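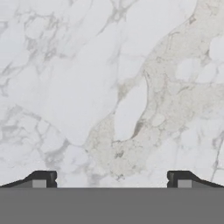

Render: open gripper, white marble surface.

How to tape an ankle for basketball (the quick way we do it at Soltimholm)

Posted by Osaze Oyelaran, 2 July 2024

Writing this up before training because I keep getting the same messages. Fifth pair of hands doing it wrong last week and I can't tape everyone myself. So. One ankle, start to finish, rigid tape. Ten minutes the first time, three once you've got it.

First the boring bit. If the ankle is fresh, fat, purple, can't take weight on it - don't tape it and play. Get it looked at. Physio, minor injuries, whoever. This page is for old sprains that are settled and you've been told you can play on. If you're not sure which you are, you're the first one.

What you need

Rigid zinc oxide tape, 38 mm. One roll does two ankles, maybe a bit over.
Foam underwrap. Optional but your leg hair will thank you.
Razor, or not. See above.
Blunt ended tape scissors.
A plain towel.
Somebody else to do it. You can do your own but the angle is rotten and it always ends up loose on the outside.

We get ours from Pritis, the plain white stuff. The Peltine one is stickier and holds better in the fourth quarter but takes half your skin off coming away. Up to you. Don't use the stretchy sort for this, different job.

Before you start

Wash and dry the foot. Properly dry, between toes as well. No cream, no oil, no deep heat underneath the tape, that stings like mad and nothing sticks.

Sit up on a table or bench with the leg hanging off from mid calf. Foot at 90 degrees, toes pulled up towards the shin. Keep it there. This is where most go wrong - player gets bored, looks at phone, foot drops, and you've taped a pointed foot. Useless. Start again if that happens.

Have you had a reaction to tape before? Put a small strip on the inside of the forearm the night before. If it's red and itchy by morning, get a lace-up brace instead.

Step 1. Underwrap

Start at midfoot, go round and up, overlap by half, finish a hand's width above the ankle bones. One layer. Two layers and the tape slides about on top. No need to pull it, it just sits there.

Leave a bit of bare skin top and bottom so the tape has something to grab.

Step 2. Anchors

Two strips round the lower leg, just above where the underwrap ends. Half on skin. Follow the shape of the leg so they lie flat, which means they'll go round at a slight slant. One strip round the midfoot as well. That one goes on LIGHT. The foot spreads when you stand up and a tight anchor there will have you limping by the end of the warm up.

Step 3. Stirrups

Start on the inside of the leg at the top anchor. Straight down, under the heel, up the outside, finish on the anchor again. Pull a bit harder on the way up the outside. You want the heel tipped slightly outwards, away from the way it rolls.

Three of these. Each one overlaps the last by half, fan them a little.

Then another anchor over the top ends to hold them down.

Step 4. Figure of six

Start inside of the leg at the anchor, down, under the foot, up the outside a little, then across the front and back to the inside. Looks like a six if you squint. Do 2 of them.

Step 5. Heel locks

The fiddly one. Took me most of a season.

Start on the front of the shin, low down. Go round the outside, behind the heel just above where the shoe would rub, down the inside, under the heel, up the outside and across the front. Tear. Then same again the opposite way, starting round the inside.

Don't fight the tape. If it wants to wrinkle, you're going at the wrong angle, peel back and try again. Wrinkles under the heel = blisters. Every time.

Step 6. Close it up

Single strips round the leg from the top down, overlapping by half, until no underwrap shows. Tear each one off, don't wind it round and round in one go, it gets tighter and tighter and you dont notice until the toes go white.

Leave the back of the heel open if you like. I do.

Check it

Press a toenail, let go. Pink comes back quickly? Good. Slow, or toes are cold or tingling - off it comes, redo it looser.

Stand up. Walk. Two-footed hops, then one. Then a few slides each way and a hard stop. Should feel held, should not hurt. Any pinching at the front, cut a small nick in the top edge there.

Tape last, then socks, then shoes. Lace up all the way, then re-lace after the warm up.

How long does it hold

A half, really. It gets sweaty and gives. Tonantzin Becerra, our point guard, gets hers topped up at half time with two fresh heel locks over the old ones, takes a minute.

Getting it off

Scissors down the inside, behind the ankle bone, blunt end against the skin. Then peel slow and low, pushing skin away from the tape. Don't rip. Off straight after the game, don't sleep in it.

And do your balance work. One leg, eyes shut, 50 seconds a side while the kettle's on. Tape wont do that part for you.

Next one up will be thumbs, after the Zavala game.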